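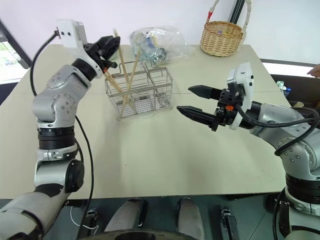

Drelville Technical College Robotics Society
2020-12-26

The Society is pleased to report on the term's work by the student project group, whose subject is the handling of everyday kitchen items with two arms.

The group has 21 members this year, drawn from Drelville and from our partner college in Sullville. They work in teams of seven, and each team keeps its own written log.

The present task uses four wooden chopsticks and a wire mesh utensil holder. Chopsticks are thin and tend to lie across one another, and students must plan each grasp with care.

Members are reminded that both arms must be stopped before anyone reaches over the table. This rule applies equally to visitors.

The Hoxha Prize for student projects will be judged in April. Entries should include the team log and a report of no more than four pages.

Teams wishing to book the Prakis Room for extra practice should write to the Society office. Bookings for the new term are now open.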